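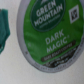 Progress report for May, kitchen and coffee point, Fullville community house
Prepared by Sze-wing Lu for Kelechi Abubakar

The coffee point has now been open for the whole month. It serves the reading room in the morning and the language classes in the evening, and people are using it more than we expected when we wrote the application.

Supplies. We started the month with 900 pods in the store cupboard. The Green Mountain ones with the green lid are the most asked for, so I have moved them to the lower shelf. The order from Pudano arrived in two parts, and the second part came on a Friday after the office was closed. I have asked them to deliver before 16:00 in future and they agreed by telephone. The invoice is correct.

Equipment. Of the 2 brewers in the budget, one is in daily use. The other is still in its carton because the electrician from Louro must first add a socket beside the sink. His price is a little higher than his first offer, but it stays inside the line for small works.

Used pods. This is the part where we are behind. The agreement with Jevetti for collection is signed, but they take only full sacks and we have no dry place to keep them. At present the used pods stay in a bin with a cover under the worktop. It is emptied every evening. I would like to buy a closed box for the yard – the cost is 50 pounds and I ask for your approval.

Users. The evening classes bring more than 30 people to the kitchen in the same break, and the queue reaches the stairs. From next month the beginners' class will take its break earlier. The teachers have accepted this.

Still open: the socket, the box for the yard, and a shorter notice about cleaning the drip tray – the present one is too long and people do not read it.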